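Drendstead Street Captions: README

Reading time: 7 minutes

Hello, and thanks for looking. What you've got in this folder is a table of captions copied out from the backs (and sometimes the fronts, and sometimes the album pages) of old photographs of Drendstead and a bit of Sinderness. There are 779 of them, from 16 albums. I typed them up, Isla Rankin checked them, and any remaining daftness is mine.

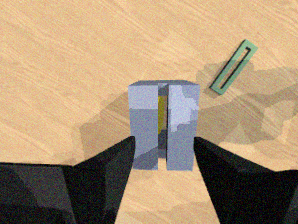
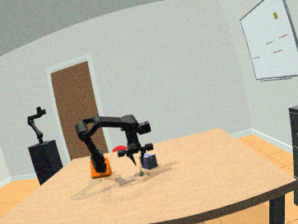 Two renders: light wooden tabletop, black gripper, small green piece.

What's in the folder

captions.csv is the one you want. One row per photograph.
places.csv is a list of every street, shop, chapel and field name that turns up in the captions, with the modern name next to it where I know it.
queries.txt is my running list of things that don't add up. Please do read it before you write to tell me that Chapel Brae never had a baker's. I know! Or at least I know that you think so.
README is what you're reading.

The photographs themselves aren't in here. Most of them belong to families who were happy for me to copy out the writing but didn't want their grandparents floating about the internet, and I think that's fair enough. If you need to see a particular one, write to me with the row number and I'll pass your message on to whoever has the album.

Where it all came from

The bulk of it is the Menzies albums. Menzies had the chemist's on the High Street and did developing and printing in the back, and he kept a spare print of nearly everything that took his fancy, which in practice meant shopfronts, horses and anybody standing on a ladder. He wrote on the back of each one in pencil, in a hand that starts out beautiful and goes steadily downhill as the albums go on. By the last couple you're squinting at a row of little hooks.

The rest came in from all over. Kirstin Gourlay lent me her great-aunt's album, which is the best thing in the set if you care about Sinderness, because hardly anybody bothered to carry a camera out that far and the great-aunt went every August for the flower show. Her captions are a joy. Menzies will give you "High St., looking E." and leave it at that, but she'll tell you who had fallen out with whom and that the marquee smelt of onions.

There's also a thin album from the Prerell, the old picture house, which has been a carpet shop and a bingo hall since and is now flats. Those captions were typed on strips of paper and glued in, and the glue has eaten some of the letters. Where I could make out the word from what was left I've put it in square brackets. Where I couldn't, you get square brackets with a question mark in.

The columns in captions.csv

row — a plain running number. It doesn't mean anything, but please quote it if you write to me.

album — a short name for the album, such as menzies-3 or gourlay or prerell.

position — where the photograph sits in the album, counted from the front. A few albums have been rearranged over the years, so neighbours in an album weren't necessarily taken on the same day or even by the same person.

caption — the words as written, spelling mistakes and all. I haven't tidied anything. "Drensted" and "Drendsted" both turn up and both are left alone.

caption_modern — the same words with the spelling put right and the abbreviations filled out. Use this one for searching.

date_written — whatever date the writer put down, as they put it down. "Spring after the flood" is a date as far as this column is concerned.

date_guess — my own go at a year or a span of years. It's empty for 117 rows where I really had nothing to go on. I'd sooner leave a gap than make something up and then find it quoted back at me in somebody's leaflet.

place — matches a name in places.csv.

writer — who I think wrote the caption. This isn't always who took the photograph! Menzies captioned plenty of other people's.

confidence — high, fair or poor. High means Isla and I both read the same words separately. Fair means we talked each other into it. Poor means one of us could see it in a good light and the other couldn't.

notes — anything else, and there's often rather a lot of anything else.

How we read them

I typed straight from the albums at my kitchen table with a daylight lamp and a magnifying glass. Isla then went through the whole lot again from my scans of the backs, without looking at what I'd typed, and we compared. It took far longer than either of us had planned for and we had one proper argument, over whether a caption in menzies-5 says "Laird's gate" or "Lairds' gate". It's in the notes for that row if you want to take sides.

For the dates I leaned on shop signs more than anything. The High Street changed hands a lot and people remember who had which shop, so if a caption names the saddler next door to the fishmonger you can usually pin it down to a few years. The trade directories in the Drendstead library helped as well, though they're patchy and somebody has been at one of them with scissors. Hats and prams were less use than I'd been told they would be — people round here hung on to a pram.

Things to watch out for

Street names. Half the town was renamed when the new road went in, and some names moved. What Menzies calls Mill Wynd isn't the Mill Wynd on the sign today, it's the lane behind it. places.csv deals with this, so please use it and don't just match on the name.

Compass points. Menzies says "looking E." when he means looking towards the church, whichever way that happens to be from where he was standing. I've left his words in caption and put a remark in notes where I'm sure he's wrong.

Nicknames. The Gourlay album is full of them. I've written out real names only where the family told me and said it was all right to. A few people are still just "the Duke" or "Poor Bella", and they'll stay that way.

What's missing. This is a town as seen by a chemist and his customers. You'll find plenty of the High Street, plenty of chapel outings, and next to nothing of the Shore Row houses before they came down. If you counted up the rows and decided that nobody lived on Shore Row you'd be very wrong. I grew up with people whose whole families came from there. If anybody has an album from that end of town, please, please get in touch.

Unkind words. There are a few captions that say things about people which I wouldn't repeat over dinner. They're in caption as written. I've marked them in notes so that anyone using this with a school class can take them out first.

Changes

The last full update was on 6th October. I added the Prerell album, split the Sinderness entries in places.csv into the village and the farms, and corrected 2 rows where I'd put the caption against the wrong photograph. Apologies to the gentleman with the bicycle, who was down as the minister's wife.

Still to do: the loose prints in the back pocket of menzies-1, which have no captions but do have sums on them. I can't decide whether a sum counts as a caption.

Using it

Help yourself. Put it in your family tree, your walking leaflet, your talk for the over-sixties lunch. I'd like you to say where it came from and to send me anything you find out, but I won't be coming after you. The one thing I would ask is that you don't copy caption_modern and present it as what was written. Quote from caption if you're quoting.

If you open captions.csv in a spreadsheet, tell it that date_written is text. Otherwise it will try to be clever and turn some of them into proper dates, and you'll have lost what the writer put. I did exactly this myself and had to go back to an old copy.

Comments

marrow_and_leek: Row for the flower show tent, the one with the onions. My gran always said that tent belonged to the Sinderness farms and was lent out for weddings too. Is it the same tent in the Menzies wedding caption? Lovely work by the way.

Kirstin Gourlay: It might well be! My great-aunt mentions a patch by the door flap. I'll dig the album out again and have a look.

tam_shorerow: I've got a biscuit tin of my dad's with a fair few from Shore Row, mostly washing lines and dogs. Nothing written on the backs but my aunt can name everybody. Would that count?

Isla Rankin: Tam, yes, very much so. Could you sit her down with a pencil and the tin and let her write the names on separate slips, not on the prints? Email below.

old_projectionist: "Sat. mat." in the Prerell strips is Saturday matinee. You've got it as somebody's doormat.

Contact: use the message form on the Drendstead Street Captions page | © the Drendstead Street Captions compilers; captions remain with the families | Back to top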